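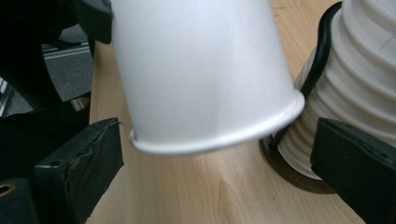

Thursday, late. I should be in bed but my brain is still going, so you get a diary entry instead.

We hit 1154 demonstrations today!! Mayu did the last thirty or so while I sat on the floor relabeling files, and when she finished she just put the gripper down on the table and went to get noodles without saying a word. I don't blame her. If you've never spent an afternoon closing two fingers on a paper cup over and over, well, it does something to your wrist (and your mood).

The target is 4000, which Setsuko wrote on the whiteboard in July and has refused to erase ever since. I keep telling her we may not need that many. She keeps telling me I say that every month.

But here's why I'm still awake. Kumiko ran the comparison I've been begging for, the one with the upside-down cups. The first version of Kubo (our policy, named after nothing, please stop asking) learned from tidy data -- cup standing upright in the middle of the table, approach from the side, close, lift. Lovely in the videos. Then you tip the cup over and it goes for the place where the rim ought to be and squeezes air. So for the last few weeks we've been recording the awkward ones on purpose. Cups upside down, cups tilted, cups right up next to some other thing so one finger barely has room to get in.

We only have 124 of those so far, and I figured they'd get drowned out by everything else. Nope! Kumiko trained 3 copies with them and 3 without, same settings, and all the ones with the awkward cups did better on the tilted tests. Even the worst of them beat the best of the others. I made her show me the plots twice and then I made her show Hélène, who said "hm" and asked about the lighting. Fair question. The awkward ones were mostly recorded in the afternoon and the tidy ones weren't, so now we have to go record a batch in the morning and see if it holds up. I hate that she's right.

Paper cups crush, too, and I still don't love how we score that. If the cup comes up with a dent in it, is that a success? Chiyo says yes, I say half, and the spreadsheet says both depending on who filled in the row. We really need to settle it before the Livevar people visit and somebody asks.

Other stuff: the left finger pad needs new tape, it's getting ratty along the top. I forgot to call my sister back. Also out of coffee, at home and at the lab.

Tomorrow I'm on the morning batch with Mayu, eight o'clock, and I promised I'd bring breakfast. Okay, going to bed.

6 comments | 11 shares

Back to top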